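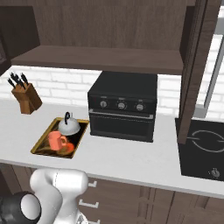 Figure 2. One initial state of the sink-clearing task in the simulated kitchen. The kettle, the mug and the third object are placed by the sampler described in Section 4.1.

4 Experimental Setup

4.1 Simulated kitchen and initial states

All experiments in this section are performed in simulation. We use the kitchen set of the Uvia simulator, to which we added our own sampler of initial states. The kitchen has a fixed layout with a counter, a sink, an oven and a cooktop, and one robot arm that is mounted in front of the counter. The layout is the same in every episode. What changes from one episode to the next is the pose of the objects in the sink, and in a part of the test set also the colors of the objects.

We selected the sink as the working area because it is difficult in a way that a free tabletop is not. The walls of the basin limit the directions from which a gripper can approach, and an object that touches a wall or a corner offers fewer grasps than the same object in the open. Figure 2 gives a typical case. The kettle stands upright and its looped handle can be reached from above, while the pink mug lies on its side with the handle toward the right. The orange object is tucked into the front corner of the basin, and the mug lies close to it. A policy that always begins with the nearest object will meet a hard grasp very early in such a state.

The sampler works in two steps. First, each object is dropped from a small height at a random position over the basin and with a random rotation. Second, the physics runs until all objects are at rest. States in which an object came to rest outside of the sink are thrown away. We do not remove states that look hard to us, and we also do not check whether a solution exists. For this reason the upper bound on the success rate is not known, and it may be lower than one.

4.2 Task and success condition

The task is to move every object from the sink to the free part of the counter. An episode is a success if, at the end, no object touches the basin and every object rests on the counter. It does not matter in which order the objects are moved, or whether a mug is standing or lying. We considered to require an upright pose, but this mixes two questions – choosing the order and placing with care – and only the first one is the subject of this paper.

An episode ends after 300 control steps at the latest. It ends earlier if an object falls to the floor, and this is counted as a failure. If the arm hits the oven or the knife block, the episode continues, but the contact is written to the log and we report it separately in Section 4.5.

4.3 Compared methods

We compare three methods. They share the same visual encoder, the same low-level controller and the same training demonstrations, so that the difference between them is only in how the next object is selected.

The first method, which we call Nearest, selects the object with the smallest distance to the gripper. It has no learned part in the selection. The second method is Varon, the one-step ranking model which we use as the main baseline. It gives a grasp score to each visible object and takes the highest. The third is our method, Tostitum. It also gives a score to each object, but the score includes an estimate of how the removal of this object will change the scores of the others. An object with a mediocre grasp can therefore be selected first when it blocks a better one, and an object with a good grasp can wait when nothing depends on it.

All learned parts were trained on 1273 demonstrations. These were collected in the same kitchen by a scripted expert that has access to the true object poses. The learned methods do not have this access. They receive only the rendered camera views and the joint positions of the arm.

The demonstrations contain a bias that we should mention. The scripted expert prefers to grasp from above when this is possible, so grasps from the side are rare in the training data. We tried to balance this by giving a larger weight to the side grasps in the loss. The effect was small for all methods and we did not keep the weighting in the final version.

4.4 Main result

We tested on a held-out set of initial states that were drawn with the same sampler but with different random seeds. Each method saw exactly the same states. Tostitum solved 61 percent of the episodes and Varon solved 31 percent. Nearest was below Varon in every split of the test set, and we leave it out of the further discussion, except where it helps to explain an error.

The gain is not equally distributed. When the objects lie apart from each other, the two learned methods are close, and in many episodes they choose the same order. The difference comes mainly from states where at least two objects touch, or where one object is in a corner with another in front of it. In these states Varon often selects the correct object but one step too early. The gripper then pushes the neighbor deeper into the corner, and the following grasp fails. Tostitum makes this error too, but less frequently.

We also looked at the kettle separately, as it is the largest object in the set. Its handle gives a good grasp from above, so Varon gives it a high score nearly always and moves it first. In a part of the episodes this is the right choice, because the basin becomes more open afterwards. In others the kettle leans against a mug, and when it is lifted the mug rolls. Our model learned to delay the kettle in such cases, although we have given it no special rule for rolling objects.

4.5 Failures and contacts

We watched all failed episodes of Tostitum and assigned each of them by hand to one cause. The most common cause is a failed grasp at the basin wall. The fingers close on the object and on the wall at the same time, the controller reports a closed grasp, and the arm moves up without the object. The selection module is not responsible for this, and a better order would not help. The second cause is an object that is hidden from the camera by the arm itself. The model then believes that the sink is clear and stops. A short retreat of the arm before each selection reduced this error in a small trial, but it uses control steps, and some of the longer episodes then reached the limit.

The third cause is more interesting for us. In some states the estimate of the change is wrong in its sign: the model expects that removing an object will free its neighbor, but the object was supporting this neighbor, and it slides into a worse pose. We see this mostly with mugs that lie on top of another item. The training set has few such stacks, as the sampler drops the objects from a small height and they usually settle side by side.

Contacts with the oven were rare for both learned methods. Contacts with the knife block occurred when the arm reached over the back of the sink, and more often for Varon. We believe this follows from the larger number of repeated grasp attempts, and not from a difference in the planned paths, which come from the same controller.

4.6 Change of colors

To examine how much the models depend on appearance, we repeated the test with the object colors replaced at random. The shapes and the poses were kept. Both learned methods lost performance, and the order between them did not change. The loss was largest for light objects, whose color is close to that of the counter. We did not change the materials of the cabinets or the lighting, which is bright and even in all our episodes, and so this test says nothing about strong shadows or reflections. The Murakami object set, which we use in Section 5, contains metallic and transparent items and is a harder test in this respect.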